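Work, Technology and the Shop Floor
Notes for Week 3: When the Robot Gets Your Job Title

Read before class. Bring the Pitden shift log, which is in the course folder, and an opinion.

1. Where we left off

Last week we drew a line between a task and a job. A task is something you can write on a card: move the fruit to the plate. A job is the pile of cards, plus everything the people who wrote the cards forgot. Most announcements about automation are about cards. Most arguments in break rooms are about the rest of it.

Keep that in mind as we go through the Pitden case. Pitden packs mixed fruit and vegetable gift trays for hotels and offices. Before September it had 18 people on the packing line. It now has a sorting system called Trakemo, bought through an integrator named Guerra, and it still has 18 people. Management is proud of the second number. We will spend some time on why the people themselves are less sure about it.

2. Who teaches the machine

The vendor brochure says that Trakemo "learns by demonstration." The brochure uses the passive voice for the demonstrating. In practice, packers are taken off the line for part of a shift, handed a pair of grippers to work by hand, and asked to pick things up and put them down while the motions are recorded. The policy that comes out the other end is trained on their wrists.

At Pitden this was logged as "light duty." Anyone who has tried to pick up a cherry tomato with two hinged fingers and a pair of blue pads may have a view on that. A packer's own hand knows how hard to squeeze. With the tool, you find out by looking, and by then you may have found out too late. The mango has its own difficulty: it fills the grip and you can't see past it.

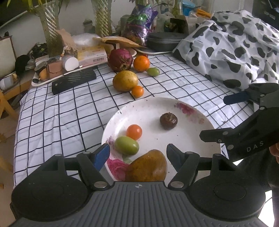 Dokside's stewards raised one objection early, and it had nothing to do with losing jobs. They asked which pay grade a person is in while teaching. The packer's rate covers packing. Showing a system how to pack is closer to training a new hire, and at Dokside trainers get a supplement. Guerra replied that no new hire was present.

(Dokside is the sister plant across the river. It gets the same system next, and has had the advantage of watching.)

The supplement was settled in the end, at Dokside only. Pitden's packers had already done 2,000 recorded picks at the ordinary rate. Those picks are now in the system at both plants.

3. What changed on the line

From the shift log and the exit notes, in no special order:

The repetitive picking is down. So is the talking, as the sorting cells stand where people used to face each other.

A new duty has appeared, called "exception handling." It means standing near Trakemo until it gives up on something. Onions with loose skin are a favorite.

Breaks used to be staggered by agreement. They are now staggered by the software, which doesn't know who carpools.

Sore wrists are reported less often. Sore feet are reported more. The ergonomics consultant looked only at wrists, having been hired to look at wrists.

New starters are shown the screen before they are shown the fruit. Older packers think this is backward. Supervisors think it is efficient. So far the log supports either reading, depending on where you stop.

4. Terms to know

Deskilling: the work gets broken up so that less knowledge is needed to do it. Ask whose knowledge, and where it went.

Tacit knowledge: what you can do but can't put on a card. Telling a ripe mango from a tired one is the usual classroom case.

Residual work: whatever is left for people after the machine has taken the parts it likes.

5. For discussion

Should a packer own any share of a recorded motion? If so, what happens when she quits?

Pitden kept all its staff. List what you would want to know before calling that good news.

Rewrite the phrase "light duty" so that it would survive a grievance hearing.

Written responses, one page, are due at 11 a.m. on the morning of class. Pages sent at 11:04 will be treated as exceptions and handled accordingly.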